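Ticket 1000-57: Cooking pot machine stops while stirring, lid rattles
Product: Prastine countertop cooker with stirring blade, mint green
Opened by: Analyn Magbanua
Shop: Tralwood Kitchen Spares
Status: Waiting for customer

Analyn Magbanua wrote, Saturday, 9:20 am

Good morning. I have bought this cooker second-hand from a neighbour who was moving house, so I do not have the original box, only the machine, the bowl, the lid and a manual with some pages missing. I like it very much and would prefer to repair it before I think of buying another.

The problem is as follows. I put the bowl in its place, I close the lid and I start the stirring program. It turns normally for 4 minutes, always the same time, and then it stops and gives two beeps. If I press the button again it starts one more time, but it stops sooner. During the stirring the lid makes a rattling noise against the rim of the bowl. The noise is not very loud, but my daughter can hear it from the lounge room with the door closed.

I cook mostly rice porridge, caramel for flan, and mince with onion. It happens with all of them. It also happens with only water in the bowl, so I do not believe the food is too thick.

What I have tried already:

Washed the bowl and the blade in warm water with dish soap, dried with a tea towel.
Changed to another power point, first in the kitchen and then in the laundry.
Left the machine unplugged for one whole night.
Wiped the collar where the bowl is sitting. There was old sugar there, quite hard, and I removed it with a wooden skewer.

After removing the sugar the machine went a little longer one time, but after that it was the same as before.

Tralwood support wrote, Saturday, 11:05 am

Hi Analyn, thanks for the detailed note. Two beeps on the Prastine means that the base has lost contact with the bowl, or thinks it has. Please tell us which blade you have, the looped one or the flat paddle, and whether the bowl moves when you push the side handle gently with the power off.

Analyn Magbanua wrote, Saturday, 1:40 pm

Thank you for the fast answer. The bowl is in its collar, the glass lid is on and the blade is inside, you can see its curved shape through the glass, although there is some shine from the light. I think mine is the looped one, because the paddle in the manual drawing is flat like a spatula. The side handle of the bowl is the short round one.

About the movement: yes, when I push the side handle with one finger, the bowl turns a very small amount, perhaps the thickness of a coin, and then it comes to a stop. I did not know if this is normal. There is no click when I put it in. My neighbour told me by phone that in her time there was a click.

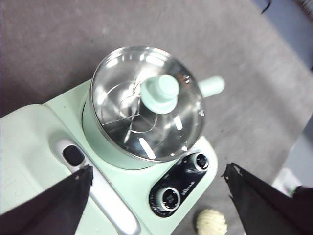 Steps from Tralwood support, Saturday, 2:30 pm

Thanks, that helps. The missing click is what we would look at first. Please do these in order and write down what happens at each one.

1. Unplug the machine and let the bowl cool completely. Take off the lid by the knob, then lift out the blade and the bowl.

2. Turn the bowl upside down on a folded tea towel. There are small metal tabs under it. Check whether any tab is bent or has burnt sugar on it. Please do not bend anything back yet.

3. Look into the collar with a torch. You should find a small spring catch. Press it with the handle of a teaspoon. It should go down and come back up by itself.

4. If the catch is sticky, put a few drops of warm water with vinegar on a cotton bud and work it around the catch. Wait 22 minutes and dry it well. No oil, please, it goes gummy once the machine heats up.

5. Put the bowl back and turn it by the side handle until it stops. Listen for the click.

6. Fit the blade, add two cups of cold water, close the lid and run the stirring program.

On the rattle: the lid can shake if the bowl is not locked, so it may disappear with the other fault. Is the knob tight?

Analyn Magbanua wrote, Saturday, 5:15 pm

I did all the steps. My notes are here.

Step 2: the tabs are straight. One of them was brown on one side. I cleaned it with bicarb and a soft brush.

Step 3: the catch went down but it came back up very slowly, and one time it stayed down.

Step 4: the cotton bud came out dark brown, so I used five of them. After waiting, the catch was coming up faster, but I would not say it jumps.

Step 5: there is a click now! It is a small one. The bowl does not move any more when I push.

Step 6: it ran for the full program with water, without beeps. Then I made porridge and it stopped one time near the end. I pressed the handle again, it clicked, and it continued until finished.

The knob was a bit loose. I held it from above and turned the screw from inside the lid by a quarter turn, very carefully because of the glass. The rattle is now much less, only when the blade starts.

My questions are two. Can I buy a new spring for the catch, and can I put it myself? And is the bowl permitted in the dishwasher? That page is missing in my manual.

Tralwood support wrote, Saturday, 5:50 pm

Good progress. The spring is probably tired as well as dirty. It comes as a kit with the catch, made by Doditz, and you can fit it with a small Phillips screwdriver from the top side of the collar. You do not need to open the base. We have asked our Salazar store to check the shelf, as the kit is not showing online. If they have to order it in, it can take up to 22 days.

The bowl may go in the dishwasher. Please wash the blade and the lid by hand, and dry the tabs under the bowl before you put it back.

Until the kit is fitted, please clean the catch after every batch of caramel and check for the click before each start. If it beeps twice with the bowl locked and the catch clean, stop using it and write to us here.

Analyn Magbanua wrote, Saturday, 6:10 pm

Thank you, I will wait for the kit. Please send it to the pickup counter in Salazar and not to my home, as the parcels at our building are left outside in the rain. I can come any day after four o'clock. I will leave the caramel for now and cook only porridge.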